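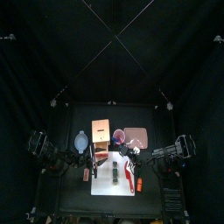
Chapter 4
Small Things on a Flat Surface

My first desk was a door laid across two filing cabinets, and for most of one March I couldn't find anything on it. I owned maybe 30 objects worth keeping within reach. A cup, a tray, a box with a lid that never fit, a lot of paper. I kept buying organizers (a Skokilier drawer set, then a Tokex rack that I still haven't put together), and the pile just moved from one end of the door to the other.

Then my neighbor Lăcrămioara Manole came by to borrow a stapler. She stood there while I hunted for it, and she asked me where it lived. I didn't have an answer! It lived wherever I'd last put it down.

So this chapter starts with that question. Before we talk about shelves or labels or any of the storage in Chapter 5, I want you to take one tabletop and give every item on it a home. Pull everything into one group near the middle first. I know it feels backward — you're making the mess tighter — but it's much easier to sort things when they're all in front of you.

Next, look at what holds other things. Boxes, cups and trays are containers, and I like to place those before anything else. Loose items come second. Paper comes last, and it goes flat, with nothing parked on top of it.

Huệ Từ taught this unit with me at Grastbridge for 19 weeks, and she does it the other way around, paper first. We argued about it a lot. Her method is on page 100 if mine drives you crazy.

You'll need a table, a damp cloth and half an hour. Clear your chair too, or you'll end up using it as a second table.

4.1 Choosing the Table

Pick one you use every day.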